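Ticket: Recap episodes cutting out on the fan site player
Opened by: Zamfira Bucur
Status: Closed

Zamfira Bucur, first post

Hi! I run the Badon recap page (we cover the reality show Culerer, every episode, plus way too much gossip about the cast) and our player has been driving me up the wall all October. The reunion special recap went up last night and it stops dead at 17 minutes, right when I get to the part where Mitra Mousavi walks off the couch. Everyone wants that part! My inbox is a mess.

What I've tried so far: cleared the cache, switched browsers, re-uploaded the file twice. On my phone it does the same thing. The older recaps play fine from start to finish, so I don't think it's my internet.

Ileana Barbu, support

Hi Zamfira, thanks for the details. Can you tell me how long the full episode is, and whether it's audio only or video? Also, did you export it from the same program as the older ones?

Zamfira Bucur

It's 47 minutes, video. And no, come to think of it -- I switched to Idholm for editing right before the reunion. I didn't think that mattered because the preview looks perfect on my laptop. I've watched the whole thing there, walk-off and all.

Ileana Barbu, support

That helps. Please check the size of the file you uploaded. Your plan allows 500 MB per video, and anything over that can get chopped instead of rejected. We know that's confusing and it's on our list.

Zamfira Bucur

Oh no. It's way over. The old program must have been squeezing them down for me all this time and I had no clue. Is there a setting for this? I looked under Export and there are a million little menus.

Ileana Barbu, support

Under Export, pick the preset called Web Small, then upload again. Delete the old copy from your library first or the page may keep loading that one. 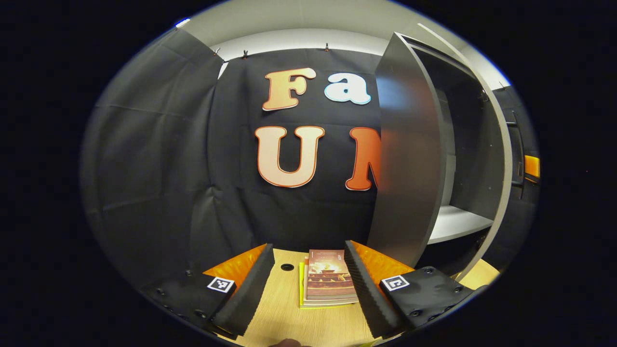

Zamfira Bucur

OK so I did Web Small and it came out way under the limit, yay. Uploaded it, deleted the old one, and now it gets past the walk-off and past the whole fight over who leaked the engagement story. But the comments under the video are gone! There were 45 of them, including a really long one from Maricica Ilie, who has recapped this show longer than I have and had opinions about the host.

Ileana Barbu, support

Comments are tied to the video they were posted on, so they went to the trash with it. They stay there for a while. I've moved them over to the new upload for you. Could you refresh and check?

Zamfira Bucur

They're back, every one of them, thank you!! Maricica's too. I just let the recap run to the end while I made dinner and it played all the way through the credits. My co-host Aurelia Ene tried it on her tablet and it's good there as well.

One last thing and then I'll leave you alone -- if I go back and redo the thumbnail, will that mess with the comments again?

Ileana Barbu, support

No, thumbnails are separate, so change it as often as you like. I'll close this one out. If it acts up again, just reply here and the ticket will reopen.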